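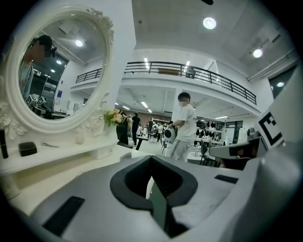 Tasamico study

The Tasamico study was a long-term research project on daytime sleep and word learning in young children. It was carried out in the town of Parnitz and the neighboring district of Zawadzka, and it followed 300 children from their second birthday until they entered school. The name Tasamico comes from one of the invented words which the children had to learn in the first test. The study is mostly cited in discussions on why small children who sleep after learning often remember new words better than children who stay awake.

Background

Memory researchers have known for a long time that sleep helps the brain to keep what was learned during the day. In adults this is usually studied overnight in a sleep laboratory. With small children it is more difficult, since a child of two years does not easily fall asleep in a strange bed with sensors on the head. The psychologist Jarosław Nowakowski proposed therefore to make the measurements in day nurseries, at the time when the children were taking their nap anyway. His starting idea was that the nap has a special importance in the years when vocabulary grows quickly, and that this importance becomes smaller when the child gives up daytime sleep by itself.

Method

In each session a child was shown toys of unusual shape and heard a name for each of them. The names followed the sound rules of the local language but had no meaning. One group of children took a nap after the session, and the other group played quietly in another room. The children were asked for the names on the same day in the afternoon, and again after 24 hours, when both groups had also had a full night of sleep.

The second test was considered the more important one. A child who has just slept is rested and pays better attention, so a good result in the afternoon can be a matter of tiredness only. A difference which is still present on the next day is harder to explain in this manner.

Sleep was recorded with a soft wristband made by the firm Jutum. The band registers movement and gives an estimate of when the child fell asleep and woke up. It does not measure brain activity, and for this reason the study can say nothing directly about sleep stages. In a smaller part of the sample, the activity of the brain was also recorded with a cap of electrodes. The parents of these children filled in a sleep diary at home.

Each child was visited three times a year. Children who had stopped taking naps were kept in the study and were tested in the quiet play group only.

Results

Children who had slept remembered more words on the next day than children who had not. The advantage was clear in those who still took a nap on most days of the week. In children who slept during the day only now and then, it was small, and in the oldest group it could not be found.

The length of the nap was less important than expected. Short and long naps gave similar results, provided that the child fell asleep soon after the learning session. When the nap came late, the benefit was weaker. Nowakowski understood this as a sign that new words are held for a limited time in a temporary store, and that a young brain needs to empty this store more often than an older one. He connected the end of daytime sleep with the growth of the hippocampus, a part of the brain which is involved in forming new memories.

The study did not find that children who gave up the nap early had a smaller vocabulary at school entry. This result was often left out when the work was presented to parents, and some popular texts claimed the opposite.

Criticism and discussion

The main objection concerns the way the groups were formed. In the first year the nursery teachers decided which children would be put to bed, and they naturally chose those who looked sleepy. From the second year the groups were assigned by lot, but the results of all years were published together. 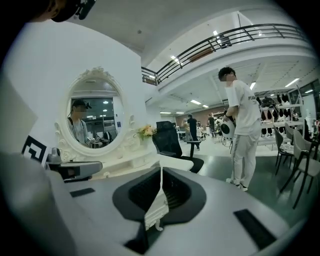
Waldemar Pietrzak objected that a child who is kept awake against its habit is not a fair comparison, because such a child may be cranky during the whole afternoon and may also sleep differently in the following night. In his opinion the study shows the cost of a missed nap more than the use of a taken one. He asked for the data of the first year to be removed and the analysis repeated.

Nowakowski accepted the first point in part. In the repeated analysis the advantage of the nap group became smaller but did not disappear. On the second point the two authors continued to disagree. Pietrzak's alternative, in which each child is tested once with a nap and once without, was tried in Zawadzka with children who were willing to sleep at different hours. There were not many of them, and the outcome was not conclusive.

A further limitation is that only one kind of learning was examined. Whether the same holds for songs, for movements or for the faces of new people was not part of the project.

See also

Childhood amnesia
Hippocampus
Memory consolidation
Word learning in infancy

Last edited on Saturday, August 3, 2024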